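A escola das mãos

Na oficina da Drovudex, ensinar um robô a arrumar uma mesa começa com gente arrumando mesas, muitas e muitas vezes

8 de janeiro de 2024

A primeira coisa que se aprende ao segurar a pinça é que nossos dedos são uns exibidos. Eles giram, escorregam, corrigem a pegada sem pedir licença. Com a ferramenta na mão só restam dois, que abrem e fecham, e pegar uma caixinha de plástico vira um pequeno acontecimento. Levei nove tentativas para colocar uma delas onde queria – e saí da mesa com vontade de tentar a décima!

O projeto se chama Palomino e ocupa o andar de cima da Drovudex. A ideia é deliciosa de tão direta: uma pessoa faz a tarefa com uma pinça de mão, a câmera presa à ferramenta grava tudo, e cada gravação vira um exemplo para o sistema que mais tarde vai comandar o braço robótico. O aprendiz vê o mundo do ponto de vista da própria garra, com os dedos sempre na parte de baixo da imagem e os objetos crescendo à medida que a mão se aproxima.

Um turno dura 80 minutos, com meta de 40 exemplos. Parece folgado até a gente entrar no ritmo: aproximar, fechar, levantar, soltar, voltar. Entre um exemplo e outro, tudo muda de lugar na mesa, um palmo para cá, um pouco de giro para lá. Se a caixa estiver sempre no mesmo canto, o sistema aprende o canto e esquece a caixa.

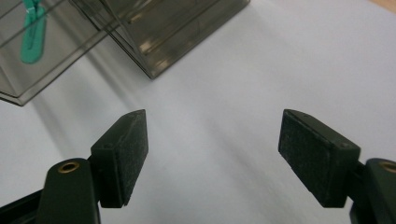

Pinça aberta diante de duas caixas de plástico fumê, do ponto de vista da ferramenta.

Plástico transparente, aliás, é o assunto preferido da casa. Uma caixa opaca tem contorno e pronto. A fumê deixa passar o que está atrás, devolve reflexos, mistura suas arestas com as da vizinha, e o modelo precisa descobrir onde uma termina e a outra começa. A equipe fala desses casos com um brilho nos olhos que outras pessoas reservam para o futebol. Foi por causa deles que a coleta ganhou sessões dedicadas só a materiais translúcidos, gravadas com a luz vindo de lados diferentes.

Os erros também têm seu lugar. Quando a caixa escapa e o operador consegue retomá-la, o trecho fica, marcado como recuperação. Já uma gravação em que alguém hesita demais, passeando sobre a mesa sem decidir o que pegar, costuma ser descartada na revisão. Hesitação se aprende depressa, me disseram.

As gravações seguem para a Dreltau, parceira que cuida do treinamento, e em abril entra na história a Kostum, com uma bancada de embalagens de verdade para o braço enfrentar. Até lá, o trabalho continua sendo de pulso e paciência. Pedi para fazer mais um turno antes de ir embora. Consegui 2 exemplos aproveitáveis seguidos e comemorei alto demais para o tamanho da sala.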